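Noron (grasping method)

Noron is a method for picking long rigid parts out of a bin with a two-finger gripper. Developed by Sombat Kamolrat at the Zininau lab, first written up in November as a short report. Sometimes called "push-then-pick" in later work, though the report doesn't use that name.

Background

Blocks that lie across or against one another are hard to grip. Fingers need room on both sides of the part, and a neighbor often takes that room. Older planners such as Nolte scored every possible grasp and took the best one, even when the best one was bad. Result was a lot of closed fingers with nothing in them.

Method

Noron scores two kinds of move together, grasps and short pushes. A push gets credit for the grasps it is expected to open up on the next step. If no grasp scores over a set threshold, the arm pushes. The push length is fixed. Both scores come from one network, trained on 2,101 attempts logged by the arm itself, with no hand labeling apart from the bin corners.

Walls are handled seperately. Grasps where a finger would hit a sloping side are thrown out before scoring, and parts lying along the wall get pushed toward the middle first.

Results

Reported success was 82 percent per grasp on mixed red and green blocks, against 57 percent for Nolte in the same bin. At most 12 moves were allowed per run, pushes included. Most of the failures were short blocks tucked under or along side longer ones. Shiny floor areas also gave bad depth readings, the report only mentions this in passing.

Variants

Elia, a later version, drops the fixed push length and lets the network choose it. Faster on full bins, no clear gain on nearly empty ones. Not tested with other grippers so far.
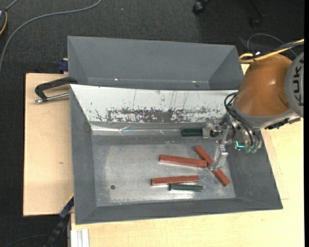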